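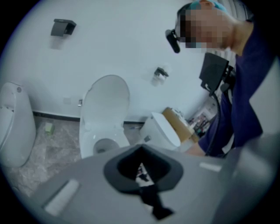

How often should tyre pressures be checked on a long touring trip?
Every 400 miles or each morning before setting off, whichever comes first, with the tyres cold.

Touring Car and Trailer: Pre-Departure Checklist
Route: Monberg to Ulden, return via Wernement
Checked by: Leif Ljungberg
Second check: Mojtaba Ghaffari

Tyres and wheels
1. Tread depth, all positions. Pass. Nearside rear is the lowest of the set. Measure again at Ulden.
2. Trailer tyre sidewalls. Pass. Light surface cracking on the offside tyre, no cords showing. Replace before October.
3. Wheel nuts to handbook torque. Pass. Retighten after the first 57 miles, as the trailer wheels have been off.
4. Spare wheel and jack. Fail. Spare at 14 psi. Inflated to handbook figure. Check for a slow leak before loading.

Coupling
5. Coupling head locked, indicator green. Pass.
6. Breakaway cable. Pass. Was looped over the towball. Moved to the attachment point on the towbar.
7. Jockey wheel raised and clamped. Pass. Clamp thread dry, greased.

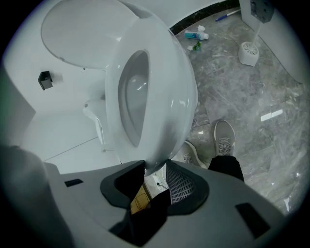 Lights and electrics
8. Indicators, brake and tail lights. Pass on second attempt. Corroded pin in the trailer plug, cleaned. M.G. to order a new plug from Mohammed if the fault returns.
9. Number plate lamp. Pass.
10. Car battery, engine off. Pass. Terminals tight.

Loading
11. Noseweight. Not tested. Gauge left at Wernement. Do not depart until a reading is entered.
12. Heavy items low and over the axle. Pass. Water containers moved forward by 21 cm. This will alter item 11.
13. Warning triangle and first aid kit within reach. Pass. Both behind the passenger seat.

Outstanding: items 4 and 11. Both to be signed off by 7 am on the day of travel.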